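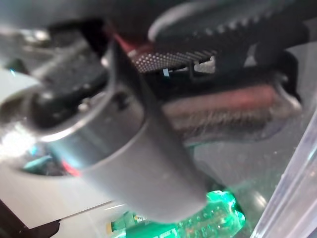 Shop floor equipment review, Stisteton branch, October

Drellar hand basket, blue, with wire handle

The Drellar basket was purchased for the Stisteton branch as a replacement for the Clukotard model, supplies of which had been discontinued. Thirty were ordered. This review covers the first six months of daily use, chiefly in the drinks aisle, where baskets carry the heaviest loads.

The body is a single plastic moulding with slotted sides and a thick rolled rim. The internal depth is 230 mm. A large soft drinks bottle will stand upright in it, although the neck remains above the rim, and customers who buy only one bottle should place it against a side wall. Two or more bottles support one another adequately. Cans are better laid flat.

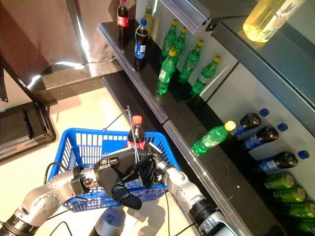

Blue basket beside the drinks shelving, with a cola bottle upright inside

The handle is of thin metal wire. It folds down without difficulty and has not worked loose on any basket in the batch. Under a full load of bottles it is less comfortable than the wider grip of the Clukotard, and this was the most frequent complaint received at the tills. A sleeve is available from the supplier at additional cost; the branch has not tested it.

Cleaning is straightforward. Spilt drink drains through the side slots, though the corners of the base hold a little liquid and require a cloth. The rolled rim has resisted chipping. Two baskets have developed fine cracks beneath the handle fixing and have been withdrawn.

The basket is recommended for general use. Branches with a large trade in bottled drinks should request a sample before placing an order.

Assessed by Fahad Awan for Shaikh Stores

Comments
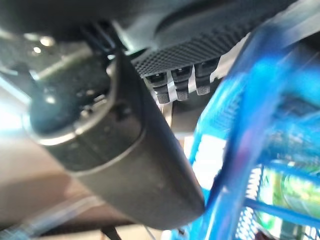 Ditte Vídalín: We have the same baskets and our difficulty is with stacking. If the handles are not folded outwards the pile jams, and the lowest ones have to be prised apart. Has Stisteton set a limit on the height of the stack?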